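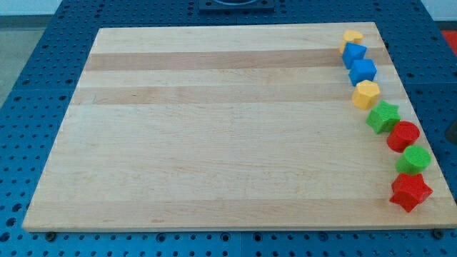

Maple board on the blue work table.

The Bread Money
by Leilani Szabo
5 December 2020

So my aunt died in September and left me a bakery, except the bakery was a counter at the back of a hardware store in Prullow, and it had been closed for six years, and she'd never told any of us she owned it.

I found out from a woman named Yanling Zhong, who called me at work. I thought she was selling something. She had that careful phone voice, the kind people use when they've practiced the first sentence, and she said, "Your aunt owed me bread," and I said I was sorry, what?

"Bread," she said. "I paid ahead. I have the card."

I drove up that weekend. It's 107 miles to Prullow if you take the valley road and a good bit longer if you take the one I took, where I got behind a hay truck and ate an entire sleeve of crackers out of pure nerves. The hardware store is called Halvorsen, though the people who run it aren't Halvorsens and get a little short with you if you ask. Yanling was waiting out front in a raincoat (it wasn't raining) with the card in a sandwich bag.

It was a real card! Cream colored, with my aunt's handwriting, which I'd have known anywhere because she wrote her sevens with the bar through them. GOOD FOR 500 LOAVES. And then on the back, tiny little pencil marks, bundled in fives like a prisoner's wall.

"I have had 312," Yanling said. "I counted again this morning."

I said, who pays for 500 loaves of bread? She looked at me like I was the strange one. The oven had broken, she said, my aunt couldn't afford the new one, and Yanling had just sold her car. So she bought bread. She didn't call it a loan. I tried calling it a loan a couple of times and she corrected me both times.

We went in past the paint and the garden hoses. The counter was still there under a tarp, with the oven behind it, big as a closet. The store had been piling returned toilet seats on top. I opened the oven door and it smelled like, I don't know, pennies. Yanling leaned in next to me and breathed it like it was the ocean.

"Rye on the left side," she said. "The left side is hotter."

I should say here that I can't bake. I process claims for Lerora, the dental people, and the last thing I'd made from scratch was a mistake with a box of cornstarch. I told her this. I told her I'd happily write her a check, whatever 188 loaves came out to, name a price. I had my checkbook in my hand, even, one of those moves you make so the other person will see you're serious.

"I don't want a check," she said. "I had money before. I wanted bread."

You'd think there's an answer to that. I stood around and looked at toilet seats.

What I did was go back to my aunt's house and tear it apart looking for a recipe. I went through every drawer. I found coupons for Findska coffee filters that had expired while I was in high school. I found a photo of me in a turtleneck that I have since destroyed. The recipe was on the inside of the pantry door, written straight on the paint in marker, where I must have seen it a thousand times going in after cookies as a kid, and thought it was phone numbers. Flour, 692. Water, and then a smear. Salt. At the bottom it said Y. likes it dark.

The first loaf was a brick. The second one I forgot about and the smoke alarm remembered. I made the third at two in the morning in my aunt's robe, crying a bit and listening to a call-in show about lawn care, and it rose. It wasn't pretty, it leaned over like somebody trying to hear through a wall, but when I knocked on the bottom it sounded hollow, and I'd read that's what you want.

I wrapped it in a dish towel and drove it over before work, way too early, and she opened the door already dressed. She didn't invite me in. She took the loaf, pressed on it with her thumb, sniffed it, and turned it over to see the bottom.

"Lighter than she made it," she said.

"I know. I got scared."

She went and got the card, and a pencil, and held the card against the door frame. She made one mark. Then she looked at the loaf again, for a long time, and I swear she was thinking about erasing it.

"Thursday dinner, then, you come back," I said. "I mean I'll come back. With a dark one."

"Left side," said Yanling, and shut the door.

More stories
The Year We Had Two Mailmen
Ferry Money
My Brother's Good Coat
What the Piano Weighed

Contact | Copyright Leilani Szabo | Back to top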